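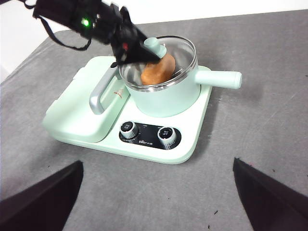 What the quote leaves out

13 May 2019

I have now read the Dondley quote for the two-arm setup four times, and I like it less each time. The arms are priced fairly, I'll give them that. Everything that makes the arms useful is on page 6, in smaller type, marked "optional."

Grippers are optional. So are the wrist cameras. Spare fingers come in packs of 10, and you can't buy fewer. Support is free until July and then it isn't.

Birutė Kairys, who has to sign for all this, asked me what we'd get for the money. Fair question. My answer was a mint-green breakfast cooker with a glass-lidded pot on one side and a closed compartment on the other. If two arms can deal with a lid that has a knob that small, I'll believe a fair bit of the brochure. One gripper hovering over a lid proves very little. I want the lid off, the bun out, the lid back on, 40 times in a row, with me in the room and no one from sales touching the keyboard.

Staltow came in lower, but they left out the table, the felt and the mounting plates, so I don't count that as lower yet. Ikhsan Sitompul thinks I'm being hard on them. Maybe. He also thought the last "all-in" price was all in.

My own budget sheet looks like this for now:

Arms and grippers, one line, no options
Cables and straps, 1000 dollars, and I expect to be wrong
Kitchen stuff to practice on - cheap, buy doubles
Someone's time to set it up, which neither seller mentions

That last line is the biggest one on the page. Róisín Egan did the setup at Landeg and told me to take whatever I had written down and double it. I did, and Birutė has gone quiet.

I've asked both companies for a new quote with every part listed. Dondley wants a phone call first - I said email is fine.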